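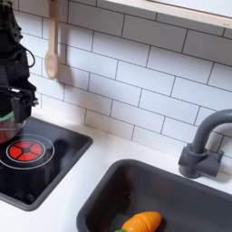 Por Hideaki Fujimoto
Atualizado em março

Cozinhas de brincar: perguntas frequentes

Reunimos as dúvidas que mais chegam à loja sobre a bancada branca com placa e lava-loiça, a parede de azulejo e os tachos pequenos. Se a sua pergunta não estiver na lista, escreva-nos pelo formulário de contacto.

A placa aquece?
Não. É um painel preto brilhante com o bico desenhado a vermelho. Não tem resistência nem ligação à corrente.

O desenho do bico sai com a limpeza?
Com um pano macio e água com uma gota de detergente, não. Evite esfregões, álcool e produtos para vitrocerâmica. O vermelho aguenta bem, mas os riscos notam-se muito no preto, sobretudo com luz de lado.

Posso usar um tacho de metal em cima da placa?
Pode. Os tachos pequenos de metal são os que as crianças preferem, porque fazem barulho. Se o fundo tiver rebarbas, passe uma lixa fina antes da primeira utilização. Arrastar o tacho risca o painel - pousar e levantar não deixa marca.

Que medida de tacho devo comprar?
Meça o círculo exterior do bico e escolha um fundo que caiba lá dentro. Um tacho mais largo também se equilibra, mas tapa o desenho e a criança deixa de ver onde o deve pousar.

Como se limpa a bancada branca?
O acabamento é mate e agarra marcas de lápis de cera e plasticina. Para o lápis, use uma borracha branca. Para a plasticina, deixe secar e levante com um cartão velho. Nunca use uma faca.

A parede de azulejo vem incluída?
Não. A bancada é vendida à parte e pode ser encostada a qualquer parede. Quem quiser o mesmo efeito pode pedir o azulejo branco retangular da Rodrigues, assente com as juntas desencontradas.

Que cor de junta aconselham?
Cinzento-escuro. A junta branca fica bonita no primeiro mês e depois amarelece nos sítios onde as mãos tocam. Além disso, a junta escura marca bem as fiadas.

O lava-loiça tem água?
Não tem canalização. Há famílias que põem uma taça com dois dedos de água lá dentro. Se o fizer, seque a bancada no fim, em especial à volta do recorte.

É possível trocar só a placa?
Sim, o painel é vendido como peça avulsa, com a referência 306. Custa 40 euros, portes incluídos. A referência antiga, 3,206, era da série Ivulent e não serve no recorte atual.

A placa da Durkia encaixa na bancada da Cleltuta?
Encaixa, mas fica uma folga atrás. Resolve-se com uma tira de feltro colada por baixo da moldura. Não use silicone, que depois não deixa tirar o painel.

A que altura devo montar a bancada?
Pela cintura da criança. Se houver irmãos de idades diferentes, monte à altura do mais novo e deixe o mais velho brincar de joelhos ou num banco baixo.

Onde guardo os tachos?
Num cesto debaixo da bancada ou pendurados em ganchos, desde que a criança lhes chegue sozinha. Em cima da placa também podem ficar.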